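遠隔操作で教える、手を添えて教える　Clulteck クレイグ・ゲデス氏に聞く

2025年3月21日（金）掲載

クレイグ・ゲデス氏がClulteckに入ったのは9年前で、当時の仕事は梱包ラインの搬送装置の調整だった。現在は双腕ロボットに作業を教える部署をまとめている。教えるといってもプログラムを書く時間は短い。人が腕を遠隔で動かし、その動きと映像を記録し、学習にかける。うまくいかなければ、また人が動かす。取材はその作業場の隣の小さな打ち合わせ室で行った。

最初に、遠隔操作と、腕を直接つかんで動かす方法の使い分けを聞いた。

「両方やります。腕を手で持って動かす方法は、始めるのが簡単です。初日の人でもできます。ただ、両腕の作業になると自分の体が邪魔になる。カメラに自分の肩や手が写り込むし、左右の腕を同時に持つと、指の開閉まで気が回らなくなります。片腕で、経路がだいたい決まっている作業なら、今でも手で持って教えています」

遠隔操作では、操作者は少し離れた席に座り、手元の小型の腕を動かす。その関節の角度がそのまま作業側の腕に送られる。ゲデス氏の部署ではこの手元側の装置を「Tumano」と呼んでいる。社内で組んだもので、現在の型は2代目になる。

「初代は重かったんです。1時間やると手首が痛くなる。痛くなると動きが雑になって、雑な動きがそのまま記録に残ります。2代目では自重の補償を入れて、握りの部分も細くしました。性能の話をするときに皆さんカメラやモデルのことを聞かれますが、データの質が一番変わったのは握りを変えたときでした」

教える作業の題材には、ありふれた品物を使う。つかむ、立てる、向きを変える、片方の手からもう片方へ渡す。ペットボトルもそのひとつで、ゲデス氏は扱いにくい部類に入れている。

「透明なものは距離がわかりにくい。操作している人間でも、画面越しだと指先が当たっているのかどうか迷います。それに中の水が動く。満タンなら動きませんし、空なら軽いだけです。途中まで入っているのが一番やっかいで、急に止めると水が揺れて、持っている指に力がかかります。だから、わざと途中まで入れたものも使います」

ボトルのどこを持つかについても、部署の中で意見が分かれたという。キャップに近い細い部分は指を回しやすいが、傾いたときに下が振れる。胴の中ほどは安定するが、強く握るとへこむ。

「結局、ラベルの高さを持つことに決めました。決めたというか、統一しました。人によって持つ場所が違うと、学習した側はその中間を持とうとします。中間がいい場所とは限りません。どちらが正しいかより、そろっていることのほうが大事な場面は多いです」 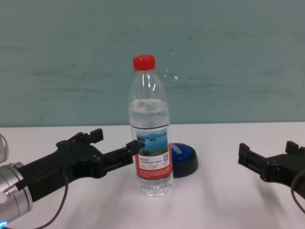
赤いキャップのペットボトルと左右のグリッパー。ボトルの後ろに青い押しボタンがある。

1回の実演をどう始め、どう終えるかも細かく決めてある。両腕を開いた姿勢から始め、動き出す前に一呼吸置く。終わりも同じで、品物を離したあと、すぐに記録を切らない。

「新しく入った人は、終わったと思った瞬間に切ってしまうんです。そうすると、離して下がる動きが入らない。学習させたロボットが品物を置いたあと、そこで固まってしまうことがありました。置いて、指を開いて、下がる。そこまでが作業です」

失敗した実演の扱いも聞いた。捨てるのかと尋ねると、ゲデス氏は少し考えてから答えた。

「倒したものは別に取っておきます。倒しそうになって直したものは使います。つかみ損ねて、もう一度つかみに行く動きは、きれいに成功したデータの中には出てきません。最初のころはきれいなものばかり集めていて、少しずれるとどうにもできないロボットになりました。今は、置く位置をわざとずらしたり、腕を遠くから始めたりしています」

昨年7月から集めているボトルの作業では、実演が609件になった。そのうち17件は、あとから見直して外したという。外した理由を聞くと、操作者が途中で持ち方を変えたもの、左右の腕の時刻がずれて記録されていたもの、開始の姿勢が違っていたものを挙げた。

「時刻のずれは厄介です。再生しても、ぱっと見ではわからない。左手が先に動いているように見えるけれど、そういう操作だったのかもしれない。今は記録の最初に両方の指を同時に開閉させて、そこで合わせています。原始的ですが、確実です」

操作者の交代は早めにしている。長く続けた人のデータほどそろうと思われがちだが、ゲデス氏の見方は違う。

「慣れてくると近道を覚えます。腕をすっと通して、品物の手前で減速しなくなる。人間が見れば上手な操作です。でもロボットが同じ速さで近づくと、少しの誤差でボトルを突き倒します。ですから上手な人には、下手だったころの速さでやってくださいと頼みます。これが意外に難しいらしくて、嫌がられます」

取引先とのやりとりについても触れた。食品容器を扱うCorkcombeとは、棚への補充を想定した作業で協力している。物流のVan Wijkからは、箱の中に立てて並べる作業の相談を受けた。

「Corkcombeの現場の人に操作してもらったことがあります。ロボットの経験はない方でしたが、品物の扱いはよくわかっている。容器を置くとき、底の片側を先に着けてから立てるんです。うちの人間は真上から下ろしていました。試してみると、片側から着けるほうが音も小さいし、倒れにくい。それで手順を直しました。仕事を知っている人が操作したほうがいい、というのはそのとき思いました」

Van Wijkのほうは、まだ相談の段階にとどまっている。箱の縁が高く、今の腕の長さでは手首が当たる。指を長くする案と、箱を傾ける台を置く案があり、どちらにするか決まっていない。

「指を長くすると、これまで集めた実演がそのままでは使えなくなります。指先の位置が変わりますから。台を置くほうが安いんですが、先方の現場に台を置く場所があるかどうか。来月見に行きます」

学習後の確認はどうしているのか。部署では、実演で使わなかった品物と、実演で使わなかった置き場所の両方で試す。評価する日は操作者を休ませ、別の担当者が品物を置くことにしている。

「操作した本人が置くと、無意識にやりやすい場所に置きます。私もやります。置く位置は紙に書いておいて、その通りに置いてもらうのがいいです」

力の感覚を操作者に返す仕組みについては、慎重だった。Tumanoには今のところ、指先の力を手元に伝える機能がない。試作はしたが、遅れがあると握りすぎるという。

「返ってくる力が遅いと、まだ触っていないと思ってもう少し握る。それでペットボトルをつぶしました。今はモーターの電流を画面の隅に棒で出しています。見る場所が増えるので、それも良し悪しです。次の型でもう一度やるつもりです」

最後に、これから始める会社が何から手をつけるとよいかを尋ねた。

「机と照明を決めてください。それから腕の位置。途中で動かさないこと。うちは一度、掃除のときに机がずれて、しばらく気づかないまま記録を続けました。今は床に印をつけてあります。装置の話はそのあとでいいと思います」

取材が終わるころ、隣の部屋では午後の記録の準備が始まっていた。ゲデス氏は操作席の高さを確かめに戻っていった。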